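Holto Side Table, White: Review After Five Months

Bought in May, written up in October. I use it every working day, so it has had a fair trial.

I was looking for a small second surface to stand next to my main desk. The main desk has two monitors and a lamp on it and there is no room left to open a parcel, sign a form or put down a plate. A full second desk would have blocked the closet. What I wanted was something light, white, the same height as the desk or slightly lower, with no sharp corners, because the gap between it and the door is narrow and I walk through there in the dark at 6 a.m.

The Holto was the third one I tried. The first was a folding table from Ivthorpe that wobbled badly enough to spill coffee. I returned it. The second was a Filali, nicely made, but the top has a raised lip all the way around and you can't rest your forearm on it or slide paper off the edge. I gave that one to my sister for her plants and she likes it.

Assembly

The table comes in one flat carton. The top is wrapped in foam, the legs are in a separate sleeve, and the hardware is in a bag taped to the underside of the top. Check there before you decide the hardware is missing. I spent a good while going through the packing material.

The legs bolt on from below. You need the hex key in the bag and nothing else. The instructions are drawings only, and drawing three shows the bracket upside down. If the bracket's long side faces the center of the table, you have it right. If you tighten everything fully on the first pass, the last leg won't line up, so leave all the bolts a half turn loose, stand the table up, press down on the top, then tip it back over and finish.

The feet screw in and out for leveling. They have enough travel for an ordinary floor. My house is old and the floor slopes toward the window, and I still had thread to spare.

The top

This is the part I care about most. The surface is smooth with a low sheen. A mouse tracks on it without a pad. I tried two, one wired and one wireless, and had no skipping with either. Glossy tops I have owned in the past gave optical mice trouble. 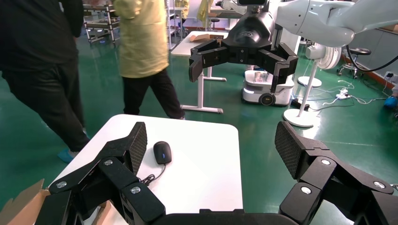
Cables are another matter. There is no grommet and no clip, and anything plugged in has to go over the edge. I stuck two adhesive hooks underneath and ran the wires through those. One fell off in July when it was hot and I put it back with better tape. For a table sold for home offices, a hole in the back corner would have been welcome. Zakberg puts one in all of their small desks, including the cheap ones.

The white shows pencil marks and ink. Pencil comes off with a damp cloth. Ballpoint came off with rubbing alcohol, leaving a faint dull patch you can find if you look along the surface toward the light. Coffee rings wipe away if you get to them the same day. I left one over a long weekend and it took baking soda and some patience.

Rounded corners have been worth having. My hip has met this table many times and I don't have the bruises I used to get from the old one.

Strength

Holto's label says 100 pounds, spread evenly. I have not loaded it that far. The most I have had on it at one time is a laser printer and a stack of paper, and it stayed flat. I checked with a straightedge after a week of that and saw no sag in the middle.

Side to side it is a bit less solid. If you lean on one edge while standing, it moves. If you type on it, you will feel a slight shake, and a monitor on a tall stand will show it. For sorting mail or eating lunch it makes no difference. I wouldn't buy it as a main desk.

I retightened the bolts at the end of the first month and again in August. They had loosened a little both times. It takes a minute and the hex key lives in my pen cup now.

What I use it for

Mostly paper. I do the books for a small roofing business from home, and the invoices come in by mail as well as email. I open the mail at the side table, put what needs entering on the left and what needs filing on the right, and move it across as I go. Before this I did it on the bed, and papers got lost in the blankets.

I also keep the paperwork for household things there until I have read it. Warranty cards, manuals, the insert from the water filter. I used to throw the packaging out with the papers still in it. Now the whole thing sits on the table until I have gone through it, and then the box goes to recycling and the manual goes in the drawer.

The height is good for standing over and slightly low for sitting at for a long time. I am five foot nine. After an hour seated at it, my shoulders are rounded and I know it. A taller person would notice sooner.

Comparison with the Zakberg

I borrowed a Zakberg small desk for two weeks from Ivar Halvorsen before I made up my mind, so I can compare them fairly. The Zakberg is heavier and doesn't shake. It has the cable hole and a shallow drawer. Its top scratches more easily, and the one I borrowed had a worn area where a keyboard had been. The corners are square. It also costs more than I wanted to spend on a table that mostly holds envelopes.

If you need a place for a computer, get the Zakberg. If you need a place for everything that isn't the computer, the Holto does the job and is easier to move. I can carry mine down the stairs without help.

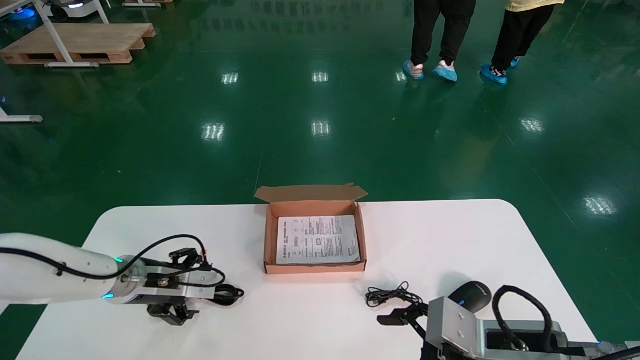

Bello Isah wrote in to say that the shake can be reduced a lot by putting a rubber washer between each leg bracket and the top. He has had two Holto tables in his shop for more than a year, uses them for packing orders, and says the bolts stopped working loose after he added the washers. He also said that the feet leave marks on a soft wood floor unless you put felt under them, and that the felt has to be the screw-on kind, as the stick-on kind slides off when the table is dragged.

I bought a bag of washers and put them in over the weekend. The shake is less. I would call it half of what it was. The table sits a hair higher than before and I had to turn two of the feet to get it level again. My floor is tile, so I can't say anything on the marks.

Two other things I forgot to mention. The replacement hardware is sold only as a full set, so if you lose one bolt you pay for all of them, and a hardware store bolt of the same size fits fine. The table also comes in gray. I saw the gray in the store and it hides pencil better, but it shows dust.

Good: easy to clean, light, rounded corners, mouse works on it bare.

Not so good: side-to-side movement, no cable hole, drawing three.

I'd buy it again for the same spot. Four out of five.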